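Dundmont Podcast Hosting — Support
Ticket: Guest biographies showing on the wrong episodes, and new episode won't appear in Clodance
Status: Solved
Opened by: Shayne Ormsby
Assigned to: Welington Tavares

Original message

Hi all,

I make an interview podcast called Coutinho (long chats with scientists and programmers, mostly, plus the odd composer) and I've hosted it with you since the very first episode. Two problems have turned up together and I can't tell whether they're the same problem wearing different hats.

First, episode 215, my interview with Kátia Araújo about speech recognition, is live on my Dundmont page and plays perfectly, but it hasn't shown up in Clodance. Everything older is there. I published at lunchtime and it normally lands within the hour, and it's now past ten at night.

Second, and this is the embarrassing one, the guest biographies have slid along by one. Kátia's page says she plays the bassoon and has written two operas. That's Josué Batista, who was on the episode before! Josué in turn has the biography of the guest before him, and so on back down the list. I've had a very good-humoured email from Josué already, asking when he gained a doctorate in fluid mechanics.

I'm on the middle plan, editing in Firefox on a Windows laptop. I haven't touched the theme in months. I'll keep notes in this thread as I go, it helps me think.

Things I tried the first evening

Refreshed the feed by hand from the dashboard. It said "Feed updated" with a green tick. No change in Clodance.

Cleared the browser cache, then looked at the page on my phone with the wifi off. Same wrong biographies, so it wasn't my laptop remembering an old copy.

Unpublished 215 and published it again. Clodance still didn't have it, and now my email subscribers had been told about it a second time. Sorry, subscribers.

Opened Kátia's guest record in the editor. Her biography is right in there: born in Recife, studied linguistics, moved over to machine learning, the lot. So the text is saved properly and it's only the public page that pulls the wrong one.

Pasted the feed address into the Premumetti validator. It gave me one error, which I'll copy exactly:

Item 1: duplicate guid, see item 2

I didn't know what a guid was at this point. I went to bed.
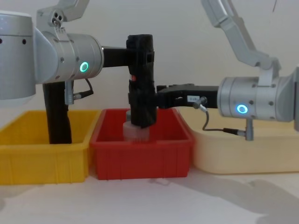

Yellow, red and cream bins, with both arms at work over them.

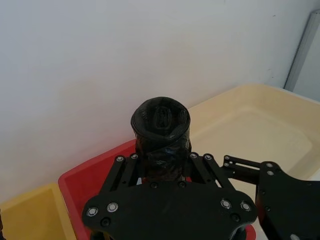
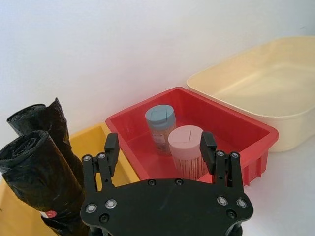
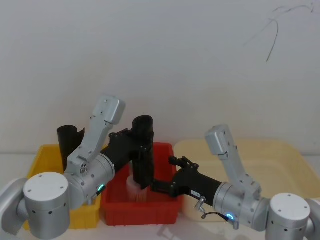 Left arm, black tube held upright, its lower end down inside the red bin.

Reply from Welington Tavares, Dundmont Support

Hi Shayne, thanks for such a thorough write-up, and for including the validator message. That's the useful bit.

A guid is the permanent label each episode carries in your feed. Apps use it to decide whether they've seen an episode before. Your newest two share one, so Clodance thinks 215 is an episode it already has and skips it.

Could you tell me how you created 215? Did you start with a blank episode or use the Duplicate button on an old one? And have you added or removed anybody in the Guests list lately?

Welington

My reply

Duplicate button, guilty as charged. I always do it that way so I don't have to retype the credits and the links at the bottom. I've done it for years with no trouble, though I do remember the button moved in the August redesign.

And yes, I did add someone to Guests. Wagner Seixas edits the show with me and I gave him a guest record so he'd have a photo and a few lines about himself on the site. I dragged him to the top of the list because, well, he deserves it.

Reply from Welington Tavares, Dundmont Support

Brilliant, that explains both. They are separate faults, so please do these in order.

1. Go to Episodes, open 215, choose Advanced, and press Generate new guid. Don't do it on the older episode, or everyone who follows you will get that one again as new.

2. Save, then refresh the feed once. Leave it alone for 13 minutes after that. Pressing it again restarts the wait.

3. Go to Guests and move Wagner to the bottom of the list. Your theme matches guests to episodes by their position in the list, which it shouldn't do. Dragging him to the top pushed everybody down a place.

4. Under Theme, switch Match guests by from "Order" to "Name". After that you can put Wagner wherever you like.

One more thing. I noticed a few of your biographies are close to the limit of 800 characters. Anything past that gets chopped on the public page without a warning in the editor, so have a look at the long ones while you're in there.

Welington

What happened when I did it

Step 1 was easy once I'd found Advanced. It's behind the three dots on the right, not in the sidebar where the help page says it is. Somebody may want to fix that page.

Step 2, I made a cup of tea and kept my hands off the button. Ran Premumetti again afterwards and got no errors. Episode 215 popped up in Clodance while I was still looking at the report, with the right artwork and everything!

Step 3 sorted most of the biographies straight away. Kátia is a speech researcher again and Josué has his bassoon back.

Step 4 caught me out for a bit. One guest still had an empty box where her biography should be, and I'd spelt her surname one way on the episode and another way in her guest record. Matching by name is fussy about that, accents included. Kátia without the accent doesn't find Kátia with it. I went through the whole list checking, and fixed two more.

Wagner's own biography was the one that ran over the limit — it stopped halfway through a sentence about his allotment. He's cut it down himself, under protest.

Last question before you close this: is it still safe to use Duplicate for the next one?

Reply from Welington Tavares, Dundmont Support

Glad it's all back in place. Use "New from template" for now. You can save your credits and links as a template under Episodes, and each new episode made from it gets its own guid. The Duplicate fault is with our developers and I've attached your ticket to it, so you'll get an email when the fix goes out. I've passed on the note about the help page too.

Marking this as solved. Reply here if anything slips again and it'll reopen.

Welington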